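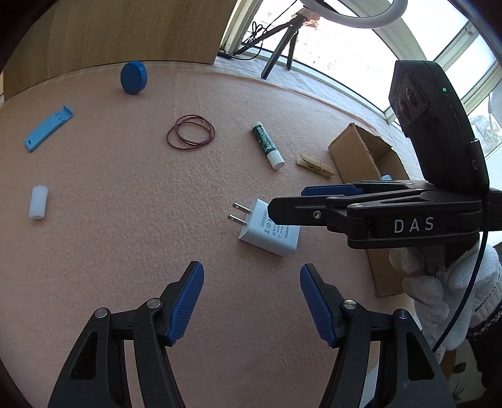

One reader wrote in to ask why I put a cloth on a table where all I ever do is charge things. Fair question! It comes up so often that I finally put all my charging-table answers on one page, so here they are, in no real order.

So why the cloth?

Because I was tired of the noise and the scratches. Every adapter I own used to land on the bare wood with a clack, and the prongs left little dents along one side. A soft cloth fixed both in an afternoon. Mine is a pinkish-beige, and a white charger is easy enough to find on it (I can't say the same for the gray cloth I had before).

Is it safe to charge on a cloth?

I don't charge on it. The cloth is where I sort, wind up and put away. Anything that's plugged in and working sits on the hard shelf by the outlet, with air around it, and I'd tell you to do the same. Adapters get warm, and fabric holds that in. If one ever feels too hot to keep your fingers on, unplug it and stop using it.

How do you wash it?

Cold water, gentle cycle, hung over the shower rail. No fabric softener. I have a second one so the table isn't bare on laundry day, but that's me being fussy.

How many chargers does one house need?

Fewer than you have, I promise. When I first emptied our drawers in Stelow I had 38 of them, counting the ones for phones we'd given away years before. I kept 15. That still sounds like a lot, but it covers two bedrooms, the kitchen, the car and a travel bag. The rest went to the electronics drop-off in Gwynne, and I haven't missed a single one.

How do you decide what goes?

I plug each one in with something it's supposed to charge. If nothing in the house fits it, out it goes. If the casing is cracked, or the prongs wobble, or there's a brown mark anywhere on it, out it goes even if it still works. Then I look for doubles. I'm bad at doubles – I always think I'll need the spare – so I put those in a bag with the month on it. My last bag said March, and when I came across it again I had no idea what was inside, which settled that.

Can I put old adapters in the trash?

Please don't. Lots of towns have a drop-off bin for small electronics, and some stores take them too. Check what your town takes before you drive over there with a full box. Ours doesn't want anything with tape still stuck on it, so I peel the labels off first.

Speaking of labels, what do you use?

Plain paper tape and a pen. I write the device on it and fold the end over to make a flag. I tried the Trumuder label maker for a while and it does look nicer, but the labels lifted off round cables within a few weeks and I was spending more time on fonts than on tidying. Paper tape wins. For the adapters I stick it on the flat side, well away from the prongs.

Do you keep the cable with its adapter?

I go back and forth on this one! Right now it's no. Adapters in one box, cables in another, each cable wound loosely and held with a strip of hook-and-loop. They get mixed and matched so much in our house that pairing them up was a losing battle. The exception is the laptop set, and that stays together in its own pouch.

Where do you store everything?

A Tramgate divided tray, the shallow kind, with 8 sections. It slides under the shelf. Deep boxes don't work for me because everything sinks and I end up tipping the whole lot out again.

My table is right by a window. Is that a problem?

Not for sorting. I love daylight for it, especially for reading that tiny gray print that tells you the output. I just wouldn't leave anything with a battery in it baking in the sun all afternoon. Pull the curtain or move it.

How long does the whole thing take?

The first time took me most of a Stelow rainy day, with lunch in the middle. Now I do a quick round at 4 p.m. when the coffee's on, whenever the tray starts looking full, and I'm usually done before the cup is empty.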